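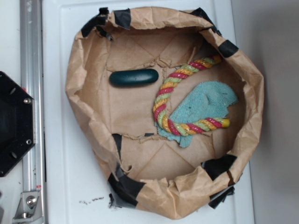

Speaker notes – "Bowls From What You Have"
Skernside Makers' Evening, April 25, 2021
Blagoje Petek

Slot is 27 minutes. Damir Begović has the clock and is not a merciful man.

1. OPENING

Good evening. I make containers out of paper. I used to make them out of clay, and then I moved into an apartment in Pandell with a lease that mentions kilns by name.

(Wait. If no laugh, move on. If laugh, also move on.)

Tonight is kraft paper and black tape. You all have both at home, probably in the same drawer as the dead batteries.

2. THE PAPER

Plain brown kraft, the stuff that comes in the parcel around the thing you ordered. New paper off a roll behaves worse. It wants to be a roll again and will spend the evening trying.

Crumple it before you do anything else. Open it, crumple it again. People are too polite at this stage. Hit the table if it helps.

Then flatten the middle and leave the sides wrinkled. The wrinkles let the wall turn a corner without a seam. Keep the floor as flat as you can get it. Creases running out from the center are fine, and where sheets overlap in the middle the torn edges will curl up a little. I used to glue those down. Life is short.

(Pass round the Rillmont sheet, the heavy one. Get it back this time.)

3. THE RIM

Tear it. Don't cut it. A cut rim on a crumpled wall looks like a man wearing a tie with pajamas.

Fold the walls up, then tape over the rim, outside to inside, pressing hard. The bowl on the slide has seven strips and they are not evenly spaced, as someone at the Shehu workshop pointed out to me for most of a coffee break. Tape goes where the paper is trying to leave. Two strips close together means that bit was arguing.

Wide tape low down, where the paper bunches at the base. Short pieces up top. If an end runs past the paper and onto the table, you may trim it. You'll see I don't always.

4. WHAT GOES IN IT

No soup. I get asked about soup every time.

Dry, light, odd-shaped things. On the slide there's a twisted rope toy with a yellow cap on the end, a crumpled light blue towel with one ragged edge, and a smooth dark green block with rounded ends. That's a fair test, I think. Rope pushes outward, a towel just slumps, and a hard block finds the low spot, or would if the towel let it.

Put soft things in first. A rope laid over a towel stays put far better than a rope on bare paper.

5. QUESTIONS I WILL GET

Will it last? My longest-serving one has been by the front door since September. It holds gloves and has the posture of a retired accountant.

Can I paint it? Yes – two thin coats, and expect sulking.

Why black tape? I had black tape.

6. HANDS-ON

Damir gives out the paper, one sheet each. There are 40 sheets, so please don't practice on your neighbor's. Tape is shared between pairs.

(Leave the slide up while they work. Scissors stay in my bag.)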